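Let the Phone Ring
Opinion 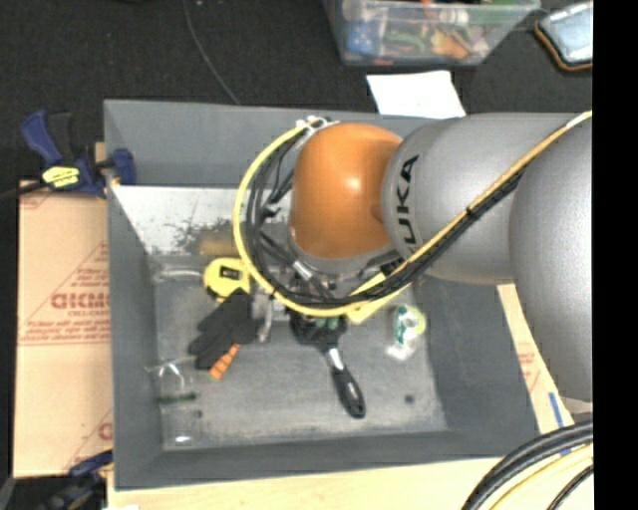
A KUKA arm reaches into a gray bin.

I spent 40 minutes on a Tuesday trying to tell my electric company that I'd moved. Forty minutes! The website wanted an account number, the account number was on a bill, and the bill was (you guessed it) on the website.

My neighbor Jitendra Nautiyal ran a hardware store for years, and he still answers his phone by the third ring. I asked him once if the calls drove him nuts. Sure they did, he said, but half the people who called ended up coming in.

I think any business that sends me a bill should have to print a phone number on it, and a person should pick up. I don't care if I wait a bit. I'll fold laundry. I just don't want to type "agent" 8 times into a little box that keeps offering me help with my password.

People tell me this costs money, and okay, it does. So does my time, and I've never gotten to bill anyone for it. My old bank in Dernia had one woman at the front desk who could fix anything before lunch. They closed that branch in February and mailed me a brochure about convenience. I'm still kind of mad about the brochure.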